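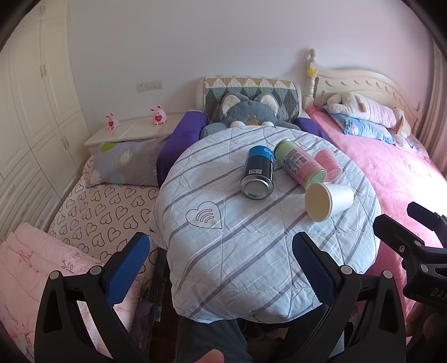
I have been spraying two-pack clear coat on furniture for a good few years, and the fault I get asked about most is blushing. The film dries with a milky bloom, usually in patches, usually on the largest flat face of the piece. People blame the lacquer. In my experience the lacquer is rarely at fault.

The mechanism is simple enough. Solvent leaves the wet film and takes heat with it. The surface of the film drops below the temperature of the air, and if the air is damp enough, water condenses on it. In a single component lacquer this shows as a white haze. In a two-pack the water also reacts with the hardener, so you may get fine bubbles and a soft film as well as the haze.

The job that made me write this down was a set of wardrobe doors for Parvathi Kaimal, in ash with a clear satin finish. I sprayed them in July in the unit at Lemton, after two days of rain. The air temperature in the unit was 22 degrees, which sounds ideal and is the reason I did not bother to look at the humidity reading. First coat went on at about four in the afternoon. By five the first three doors had a bloom along the lower rail.

I was using the fast thinner because I wanted them stacked by evening. That was the mistake. A fast thinner flashes off quickly, the film cools further, and the margin above the dew point disappears. The slow grade from the same maker was on the shelf, unopened.

Seidu Nartey, who trained me at Gatcombe, used to keep three grades and choose between them each morning with a wet and dry bulb thermometer. I now do the same with a cheap digital meter. If the work surface is less than three degrees above the dew point I do not spray. If it is between three and five I use the slow thinner and put on thinner coats, with longer between them. Above five I use whatever the data sheet suggests. 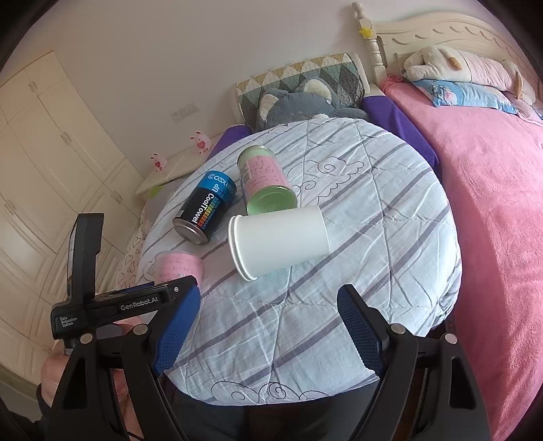 Recovery depends on which system you used. With a single component lacquer a light mist of slow thinner will often re-dissolve the surface and let the water out. With a two-pack this works only in the first few minutes, before the cure has got going, and I would not rely on it. After that the film has to harden fully and be cut back. Before cutting back, look at the door in low side light. A real bloom has no edge to it and fades out into sound film. If the marks run in regular diagonal stripes, like the ones on the quilt in the photo, you are looking at uneven overlap from the gun, and no change of thinner will cure it. Check the fan pattern on a sheet of brown paper first.

For Parvathi's doors I left them two nights, flatted with 400 grit and sprayed again with the slow grade on a dry morning. The bloom had not gone deep and came out completely on all but one door. That one I stripped.

Two smaller points. Compressed air carries water too, and a full trap will give you spots that look like a local bloom, so drain it before you start. And keep the hardener tin closed. Tarmo Lepik sent me a sample of his last year that had gone to jelly at the bottom, and he had been stirring it up and using it.

Annapurna Ramasamy has asked whether retarder does the same job as slow thinner. Partly. I add it at no more than five per cent and only where the lacquer maker allows it, as too much leaves the film soft for days. I have some test panels curing at the moment and will put the results up when they are hard enough to scratch.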